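Strawberries: Holding, Hulling and Plating
Kitchen notes, Furdale site. Revised 9/20/21 by Jarmo Valtonen.

Storage
Keep berries unwashed and with the caps on until the day of use. Line a shallow container with a dry paper towel, set the berries in one layer, and leave the lid open a crack. Remove any berry with mold or a leaking soft spot, plus whatever was touching it. Refrigerate at once.

Washing
Rinse under cold running water in a colander, caps still on. A berry hulled before rinsing takes on water through the cut. Drain, then roll the berries on a towel until the surface is dry. For fruit with grit around the cap, use a bowl with 1,000 ml of cold water, swish for a few seconds, lift the berries out by hand and rinse again. Do not soak.

Plating whole fruit
Use a flat, pale plate with a low rim. Set the berry down by the cap end and let go only after it stops rolling. A large berry that will not stay put can have a thin slice taken off one side. Leave the leaves on for display; trim only brown tips.

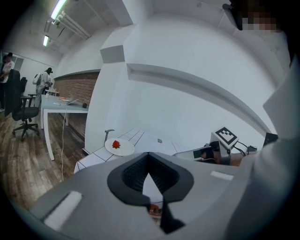 Single berry on a round white plate, green top left on.

Hulling
Insert the tip of a small paring knife at the edge of the leaves, angle it toward the center and turn the berry against the blade. The core comes out as a cone. A stiff straw pushed up from the pointed end also works on firm fruit. Weigh after hulling if the recipe calls for prepared weight: 200 g as bought gave us 89 percent usable fruit in the March batch.

Table surface
Strawberry juice stains. Put a wipe-clean mat under the plate when working on a white table. Printed mats are fine, but check that the ink holds up to damp cloths. Wipe drips with cold water first, then with a little dish soap. Hot water comes last. Keep wooden sticks and skewers away from the juice if they are to be used again, as bare wood picks up color.

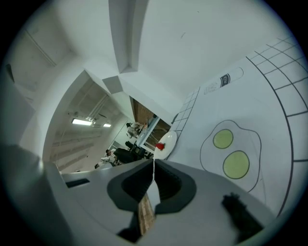
Plate at the edge of a white mat with line drawings, including a fried egg.

Leftovers
Cut berries keep one day, covered and cold. Freeze the rest hulled, in one layer on a tray, and bag them once hard.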